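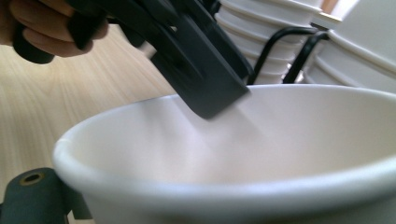 Paper cup and gripper, March.

My project was on wristwatches, mainly how well a cheap one keeps time compared with what the seller promises. I picked it because my old Pokley stopped in the middle of a maths mock and I wanted to know if I'd bought rubbish (I had, a bit).

I used three watches. The Flindard is a wind-up with a leather strap, the Plarkell is an automatic, and the Pokley runs on a battery and got a new one before I started. I set all three against the speaking clock at eight in the morning and checked them again at the same time each day for 11 days, writing the gain or loss in seconds in my notebook.

The Pokley won easily! It was only two seconds out by the end. The Plarkell gained 43 seconds over the whole test, and I was quite happy with that for a second-hand watch. The Flindard lost 220 seconds — nearly four minutes — and it was worse on the days I wound it late, so I can't put all of that on the watch.

I also asked at Usmani, the repair shop near college, what a service would cost for the Flindard. They said £100, and that's more than I paid for it. They did show me the little lever on the back that speeds it up or slows it down, but I left it alone until the test was over.

If I did this again I'd wear each watch for the same number of hours. The Plarkell was on my wrist most of the time and the Flindard mostly sat on my desk, so the comparison isn't really fair. I'd also like to try them overnight, face up and then face down.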